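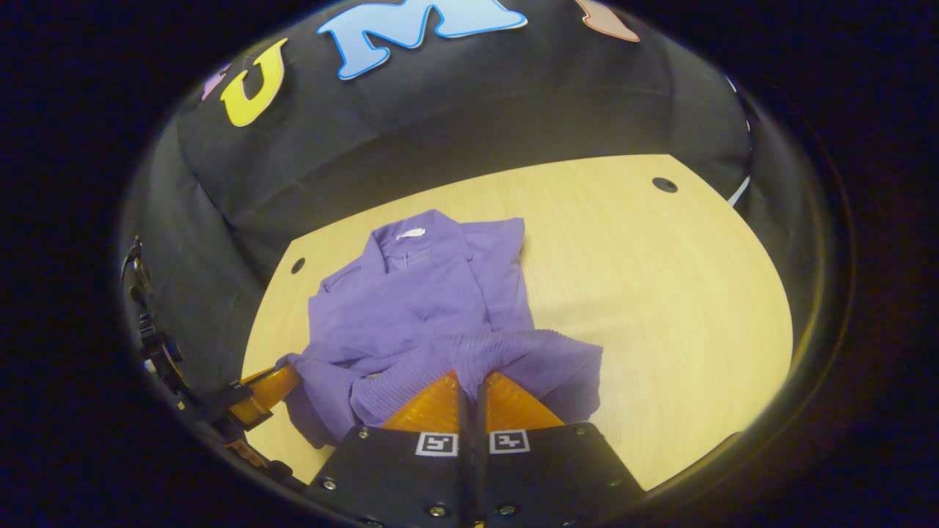
Droramell Publishes Results of Household and Shop-Floor Chore Review

Folding a long-sleeved garment remains the least reliable of the tasks reviewed; carrying and sorting are close to routine use

FLONDGATE, December. Droramell, an independent testing office for service machinery, today released its review of robotic systems intended for domestic and light shop-floor chores. The review covers 18 tasks, from wiping a counter to closing a carton, and draws on 2,427 logged attempts. It was prepared for laundry operators, furniture assemblers and property managers who are asked to budget for such equipment and have had little comparable data to work from.

The general finding is that current systems can perform most single steps of a chore under fixed conditions. Performance drops when steps are joined together, and drops again when the object is soft. Droramell does not consider any system in the review ready to run a complete laundry sequence in an ordinary home without a person present.

Cloth as a test material

Garments were given more attention than any other object class. A box keeps its shape when it is picked up. A knit top does not, and the machine has to decide where to take hold of it before it knows how the rest will hang. A collar folded under the body, a sleeve lying across the hem, or a cuff turned inside out each changes the correct first move.

The review divides garment folding into seven steps: locate, grasp, lift, spread, align, fold and stack. Results are reported per step, and a sequence is scored as complete only if all steps are finished in order with no human contact. A retry by the machine is permitted and is logged separately.

Spreading was the step most often repeated. Typical faults were a grasp on two layers where one was wanted, a sleeve left beneath the body, and a hem released before the far side had been pulled straight. Aligning the shoulders caused fewer faults but took longer. Once a garment was flat and square, the fold itself was seldom the problem.

Lawal Osagie, head of testing at Droramell, said: "Customers usually ask us about the fold. The fold is the short part. Most of the time in our logs goes to getting from a heap to a flat shirt, and a machine that is shown only flat shirts will look much better than it is."

For that reason the review requires each garment to begin in a bunched state. Trials that began with a garment already spread are listed in a separate table and should not be compared with the main results.

How the skills are taught

Many of the systems reviewed learn from recorded human demonstrations. A person works through the chore with a hand-held gripper, and the recordings are used to train the controller of a robot arm with matching fingers. The method avoids the need to steer an arm remotely for every example and allows one operator to repeat a task many times in a shift.

Droramell lists three limits. The demonstrator can correct an error by judgment, and the reasoning behind that correction is not recorded. A hand can approach the table from angles an arm cannot always reach. And demonstrations collected against one backdrop and on one surface do not by themselves show that the skill will transfer to a patterned bedspread or a cluttered counter.

The review asks suppliers to state the surface, background, lighting and garment set used in training. Where a supplier did not do so, the entry is marked "conditions not stated" and no transfer score is given. 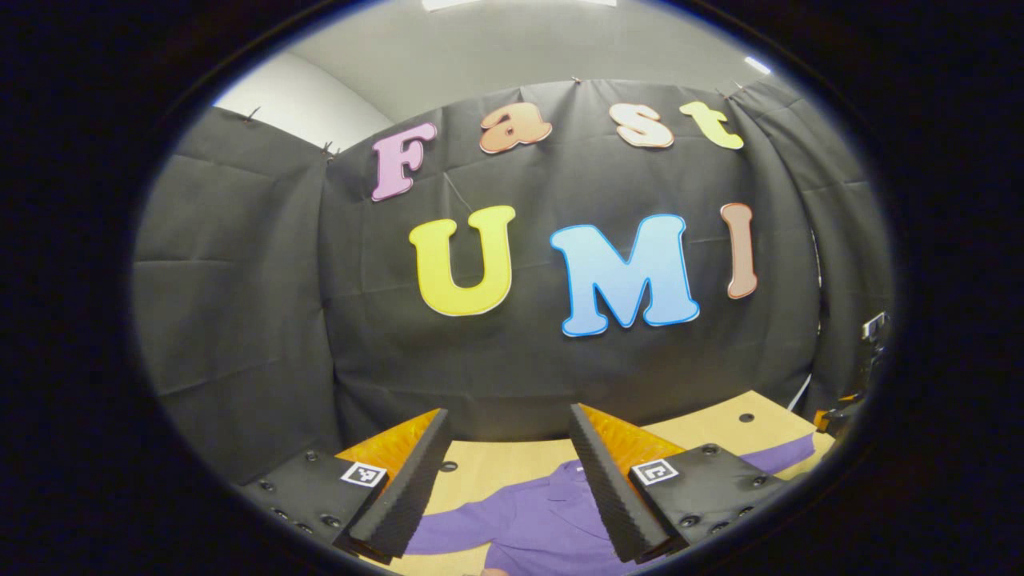
Fiona Dow
Technical Editor, Droramell

Two-finger grippers and flat fabric

A shirt lying flat against a hard table offers very little edge to a gripper. The fingers have to come down on either side of a small amount of fabric, close, and raise it without dragging the rest out of position. If the tips stay too high they close on air. If they go too low they press on the table, and the arm may stop on a force limit.

Padded fingers help with friction but add thickness at the tip. Compliant fingers tolerate height errors better, at the cost of a less certain position once the cloth is held. The review makes no general recommendation between them. Buyers should ask for trials with their own fabrics, including at least one thin woven item and one ribbed knit, and should see both picked up from the same surface.

Force settings need the same attention. A setting that holds a towel may leave marks on a fine knit. Several entries used one setting for all items, which simplified the trials and is unlikely to suit a commercial laundry.

Shop-floor results

Results were stronger where objects were rigid and arrived in a known place. Moving parts bins, sorting fasteners by size and placing panels on a rack all scored above any of the garment tasks. Furwood, a maker of flat-pack shelving, took part in the shop-floor section and supplied the panels and hardware bags used in it.

Abimbola Adeleke, production engineer at Furwood, said: "Panels were fine. The hardware bags were not. They slide over one another and they do not sit the same way twice. We will keep people on the bag station for now and look at it again when there are new figures."

Furwood has moved one panel-racking station to automatic operation with a person assigned to clear stoppages. The company has not published a payback period. Droramell did not audit the station and its output is not included in the review.

Two laundry rooms operated by Khương, a linen and uniform service, contributed the garment list. The list was chosen to reflect daily intake and includes items with worn elastic, missing buttons and shrunken sleeves. New garments from a single batch were excluded from the main trials.

Tuấn Hứa, operations manager at Khương, said the company had no present plan to replace folding staff. "A machine that stops and waits for help is acceptable if one person can look after several of them. We would need to see how often it stops on a normal day. A good hour with someone from the supplier standing next to it does not give us that."

Speed and supervision

The review reports speed only for completed sequences. Including abandoned attempts would have lowered average times and made the less reliable systems appear faster. Human minutes per completed item are given in the next column, and Droramell advises reading the two together.

For rigid-object tasks, supervision was mostly limited to restocking and occasional jams. For garment tasks it included turning items, freeing caught sleeves and restarting a sequence from an earlier step. In almost all garment entries the supervising person could have folded the item by hand in less time than the machine needed. This comparison leaves out fatigue, shift coverage and wages, which differ by site.

Lâm Mạc, who designed the scoring, said: "We were asked for a yes or no on whether these machines can do chores. The table gives a different answer for each chore, and for some of them a different answer for each step. I would use the step scores. The overall number hides too much."

Scope and exclusions

The review does not cover floor-cleaning robots, dishwashers, fixed folding machines for sheets and towels, or any equipment that handles food. It makes no assessment of safety certification. Systems under development were admitted if the supplier agreed to publication of all logged attempts, including failures. Suppliers could comment on their entries before release but could not withdraw them.

Scores apply to the hardware and software versions stated in each entry. Later updates are not covered, and suppliers have been asked not to quote a score without its version number.

Next round

Droramell will repeat the garment section with a wider range of table heights and with colored and patterned work surfaces. A new task, pairing socks from a mixed basket, has been added at the request of Khương. The shop-floor section will add bagged hardware as a separate class.

Laundry operators and small manufacturers who wish to supply test items may apply to the Flondgate office. Items should be used, clean and available in enough quantity for repeated trials. They are returned on request at the end of the round.

About Droramell

Droramell tests service and handling machinery for buyers in laundry, furniture and building services. It does not sell or install equipment. The full tables, step definitions and fault codes are available from the Flondgate office on written request.

Press contact: Fiona Dow, Droramell, Flondgate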